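Notes from the Kitchen > Galleries > Tableware

We use cookies to keep this site running and to see which pages people read. By staying here you agree to this. Manage preferences.

Plates, a basket and a beige table: a skeptical gallery

02/06/2025, by the galleries desk

I have been suspicious of colored plastic plates for most of my adult life. They come in cheerful stacks, they promise to survive anything, and after a couple of summers they live at the back of a cupboard with a film on them that no soap will shift. So when the Mudgate people said they wanted to talk about "everyday color for the shared table," I went in with low expectations and my own sandwich.

Mudgate is a meeting room above a hardware store, in case you were picturing something grander. The table is the best thing in it. It's big and pale, and you could get a decent family lunch onto it with room left over for somebody's elbows. I'd been told to expect the full Drulley set, 30 pieces, and a lecture on place settings. I got less of both than I was promised, and I can't say I minded.

The pitch goes like this. A table should be set in plain, bright pieces with no pattern, one color to a person, so that everybody knows which plate is theirs and children stop fighting over it. I have met children. They will fight over the yellow one. Nothing in the Drulley leaflet deals with this, though it finds space for a whole paragraph on the "emotional temperature" of blue.

Still, I'll give the light blue some credit. It's a quiet color and it doesn't shout at the food. Yellow I am less sure of. Put scrambled eggs on a bright yellow plate and tell me where breakfast ends.

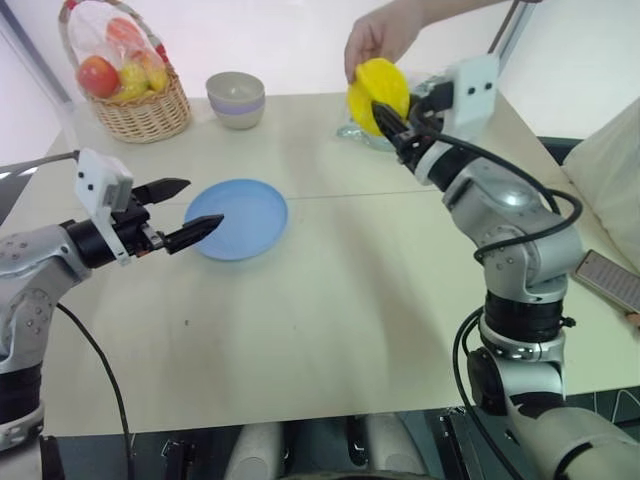

Blue down flat, yellow held between a hand and a gripper. The blue has a shallow raised rim, fine for toast and a worry for soup.

A reader wrote in after the last tableware page to say that we were being snobs about plastic. She has used the same four plates since her kids were small, she said, and they've been dropped on a patio more times than she could tell you, and the only one she ever lost went into a campfire. Her view is that people who complain about plastic plates own a dishwasher and nothing else worth complaining about. She also wanted it known that yellow is the first one picked in her house every single time, by the adults.

Fair enough, and she may be right about the patio. My own trouble was never with breakage. It's with what happens to the surface. A knife goes across it a few hundred times and you end up with a gray crosshatch in the middle where the color used to be. The leaflet says the finish was tested over 333 washes. It doesn't say what anybody ate off it between those washes, or whether they were allowed a steak knife. I asked. I was told somebody would get back to me, and that was in March of last year, at a different event, about the previous version of the same plate.

Then there's the price. A set for four comes to 25 dollars, and you get the feeling the color is most of what you're paying for. Noltach does a plainer one for 20 and you can buy single replacements, a thing Drulley still won't do. If you lose one plate out of a Drulley set you have a set for three and a hole in your afternoon. I raised that too. I was shown a storage rack.

I'd like to be kinder about the table-setting advice, because some of it is sensible. Put the plates down before the glasses. Leave more room between places than you think you need. Don't set the whole table an hour ahead and then spend that hour telling people not to touch it. My grandmother could have told you all of this for free, and frequently did.

Where I got off the bus was the centerpiece. The advice is that every table wants "a note of harvest," and what they mean is a basket of fruit. I have nothing against fruit. I do have something against fruit you have to look at through wrapping, and more against fruit that doesn't look as if it ever hung on a tree. Someone's aunt had one of these on a sideboard for my entire childhood and I bit the pear once. I would not recommend it.

The basket itself is another matter. A woven one with a tall handle is a useful object. You can carry rolls in it, or napkins, or the eleven small things that always need to come back from the yard when it starts raining. Sveinbjörnsson used to sell a wicker one very like it, a bit deeper, and I've still got mine. It creaks when you pick it up and it sheds a little, and I'd save it from a fire ahead of any plate I own.

If you must have a centerpiece, put it at a corner where it's not between two people trying to talk. On a big table that works nicely, and it leaves the middle clear for a serving dish.

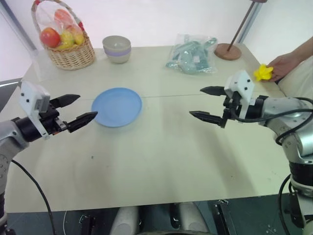 And a serving dish is what I'd spend the money on, if it were my money. One good heavy platter does more for a meal than a stack of matching anything. You can put bread on it, or a roast, or a heap of tomatoes with salt, and no one at the table will ask which color they've been assigned.

I did take a Drulley plate home in the end, a light blue one, on the grounds that I ought to try it before being rude about it. It has been in use for about two weeks, mostly under sandwiches. So far, no crosshatch. I've been using a butter knife, though, and I know that's cheating, so it gets the steak knife from this weekend on. The yellow I left behind. I remain open to being persuaded about yellow, but somebody will have to do it with lunch on it.

Next gallery from this desk will be mixing bowls, and whether the rubber ring on the bottom does anything at all. Mudgate has offered us the same table again, and I've said yes to the table.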